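Irkton Home Forum > Walls, Floors and Paint
Topic: Flat or eggshell for a north-facing hallway?

flernura
Posted 2020-03-07
We are repainting the upstairs hallway and can't agree on the sheen. It gets no direct sun. The walls are old plaster with a lot of patching. The painter quoted 300 for labor and says he will use whatever we buy. I want flat because it hides the patches. My husband wants eggshell because the kids touch everything. The color is settled, a pale blue-gray.

skeltum60
Flat. Eggshell on patched plaster will show every spot where the knife stopped. I did our stairwell in eggshell and could see the old crack lines whenever the ceiling light was on. I ended up sanding it and starting over.

Diệp Lâm
I disagree. Cheap flat paint in a hallway with kids looks bad within a year. You can't wipe it without leaving a shiny spot. Have the wall skimmed and use eggshell. The prep is what matters.

flernura
Skimming the whole hallway isn't in the budget. It's 21 feet long.

skeltum60
Then don't skim it. Prime the patches twice and use a washable matte. It costs more per gallon but it does wipe down. Also look at the color in the evening before you buy all of it. Pale blue-grays move around a lot. On a matte surface the same color can go almost white on one side and a good deal darker where it turns from the light.

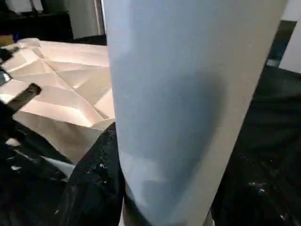 Yến Hầu says washable matte is oversold. She used it in a rental and got 4 years out of it before the area by the light switches had to be redone, and the touch-ups never blended in. Her advice was to do eggshell up to the chair rail and flat over that.

Diệp Lâm
Two sheens on one wall is fine if there is a rail. Without a rail you will see the line.

flernura
There is no rail. We could put one up, but then I'm paying for trim too.

skeltum60
Touch-ups don't blend if you use a brush on a rolled wall. Use a small roller with the same nap and keep some paint from the same batch.

Diệp Lâm
They still don't blend after a few years. The old paint has faded by then.

flernura
We're getting a quart of the washable matte and trying it by the bathroom door first. Does it need a full two weeks before I can wash it?

skeltum60
Check the can. Ours said 21 days.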